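Speaker notes: Keeping Records That Outlast Their Equipment
Presented by Leokadia Tokarz, Records Office, Lestard County
Session length: 20 minutes, questions at the end

Opening
Welcome the audience and thank the Prokness Library for the use of the hall. State the subject: how a public office decides what to keep, for how long, and in what form.

Slide 2. The holdings
The county keeps deeds, council minutes, maps and tax rolls. The oldest minute book has been in continuous custody for 94 years. It can still be read without any equipment at all. Pause here before moving on.

Slide 3. Retention schedules
Explain that every record series has a schedule, approved by the department that created it. Permanent records go to the Arrieta Street vault. Temporary records are reviewed each August -- departments must reply in writing before anything is destroyed.

Slide 4. The backlog
When the Hevum mill closed, the office received 1000 boxes of company papers. Sorting was done by series, and the original order was kept wherever it could be found. Mention the payroll ledgers, which family historians request more than anything else in the collection.

Slide 5. Digital files

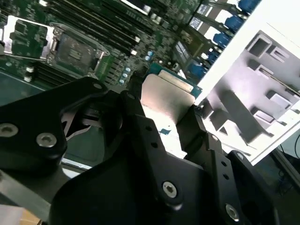 Files must be moved to new storage on a fixed cycle, and the budget must say so. The office keeps two copies in separate buildings and compares them every month. A mismatch is logged and the damaged file is replaced from the good copy. Stress that scanning does not end the duty to care for the paper -- the signed original remains the legal record.

Closing
Refer departments to the transfer form at the back table. Take questions on fees and access first, then open the floor.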